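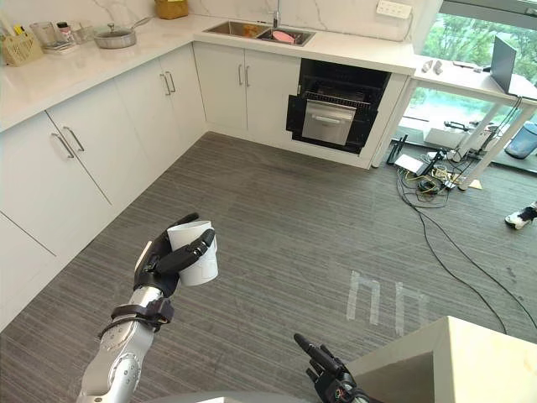 Learn > Robots and Machines > House Rules for Robots

Who Makes the Rules for a Robot in the Kitchen?

Think about the rules in your own kitchen. Maybe you have to wash your hands before you touch the food, or ask a grown-up before you turn on the stove, or carry the scissors with the pointy end down. Somebody had to teach you those rules, probably more than once (I had to be told about the stove a great many times when I was small). Robots need kitchen rules too, and people have been working hard to figure out what those rules ought to be.

A written-down rule that lots of people agree to follow is called a standard. You use standards every day without noticing. A light bulb from one store fits a lamp from another store because the people who made them agreed on the size. Standards for robots work the same way, except that many of them are about keeping people safe. They help the people who build a robot answer questions like these: How fast may the arm move when a person is close by? How hard may the hand squeeze? How do you make it stop?

Let's start with squeezing, because it's my favorite part. Pick up an empty paper cup and hold it gently. Now squeeze a little more, and a little more, until the side begins to bend. You felt that happen, didn't you? Your skin told you the cup was getting squashy, and your fingers eased off before you even thought about it. A robot hand with fingers and a thumb can wrap around a cup much the way yours does, but it has to be given a limit for how hard to push. A paper cup needs a very light grip, and a heavy saucepan needs a much firmer one. A good rule is to begin with the gentle grip and add more only when it's needed. That's kind to cups, and it's even kinder to fingers!

Next comes speed. An arm made of metal can be heavy, and a heavy thing moving fast gives a hard bump. So the people who plan a robot's work think about where everyone will be standing, and they set a slower speed for times when a person might reach in. You can be a help here as well. If you ever visit a place where a robot is working, stay where you're asked to stay, even if the robot is holding perfectly still. A robot that isn't moving may only be waiting for its next instruction.

Then there's the stop button. On a lot of robots it is big and red, and it's called an emergency stop. The rule is that a person should be able to reach it quickly, without climbing over anything or hunting around behind a chair. Everybody working nearby should know where it is before the robot is switched on, and it should be tested, too — a stop button that hasn't been tried in a long while isn't one you'd want to count on.

Floors have rules of their own. Tape can be stuck down to mark a spot, so that people and robots can find the same place again and again. Cables need watching, because a long cable running across a carpet can catch a shoe or a wheel. Good practice is to keep cables away from the places where people walk, or cover them over, and to look at the floor before starting. Oven doors and drawers are worth a look as well. An open one sticks out into the room, and it's easy to walk into when your eyes are on something more exciting.

Here are some words to know:

Standard: a rule that many people have agreed on and written down.
Gripper: the part of a robot that takes hold of things. Some grippers have fingers and some don't.
Emergency stop: a control that makes a machine stop right away.
Risk: the chance that something could go wrong and hurt somebody.

Something to try at home

Ask a grown-up to be the robot and stand beside the kitchen table with one empty paper cup on it. Your job is to write the rules. The grown-up may do only what your rules say, and you may shout "Stop!" whenever you like. See whether your robot can lift the cup, carry it to the other end of the table, and set it down without crushing it. If you forgot to write "let go," you may be waiting quite a while. Fix your rules and have another turn.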